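2 min read

So my mother-in-law has sent me 67 voice notes about how to run a household and I have finally listened to the lot. A thread, mostly for my own protection.

Solange Delorme believes washing powder is a moral question. You use half of what the box says. The box is in the pay of the powder people.

She also believes in the airing cupboard, which we haven't got. We have a boiler in a kitchen cabinet with a shelf above it that holds two pillowcases if you fold them like a map. She calls this "camping".

February, though. Nothing dries in February. I've had the same jeans over the same door so long that the cat has stopped hissing at them.

Byung-chul downstairs swears by the launderette on Masanley Road. Big dryers, hot as Spain, a radio stuck between two stations. I went at 5 in the morning to beat the queue and there was a queue.

Asked the woman in front how long a double duvet takes. She said "bring a book" and held up hers. It was the second volume.

Things I've learned about fitted sheets: they eat socks. Every small thing in the wash ends up in one corner, in a damp ball, like mice in a storm.

Solange can fold a fitted sheet into a flat square. She has shown me five times. I nod, she leaves, I roll it up and sit on it. 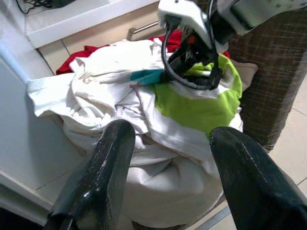
Anyway, voice note 68 has just come in while I was typing this. It's four minutes long and it starts with a sigh – I think it's about the iron.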